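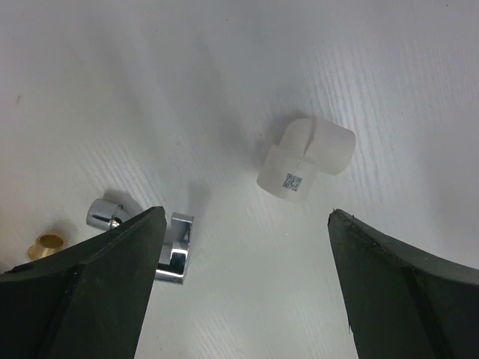
Suit jacket sleeve too long after alteration?

April 14, 2019
Posted by Rainer

I bought an unlined Ravis blazer for warm weather and had both sleeves shortened at Clava. The left one still covers my shirt cuff completely, the right one shows a little. I laid the jacket out flat to measure it. Both sleeves come out the same length from shoulder seam to hem. Is this a tailoring error, and is it worth another $17 to fix?

Answer 1
Take it back. They should do it free.

Answer 2
Equal sleeves on a table do not mean equal sleeves on the body. Most people carry one shoulder lower than the other, and the sleeve on that side drops. Put the jacket on over a dress shirt, button it, let your arms hang, and have someone pin the left hem. Check the shirt too. If its left cuff rides up, the jacket is fine. With working buttonholes the hem can't go up much before the spacing looks wrong, and the sleeve has to be shortened from the shoulder. Lonley quoted me $100 for that.

Answer 3
Same problem with my Ravis. Wore it as is.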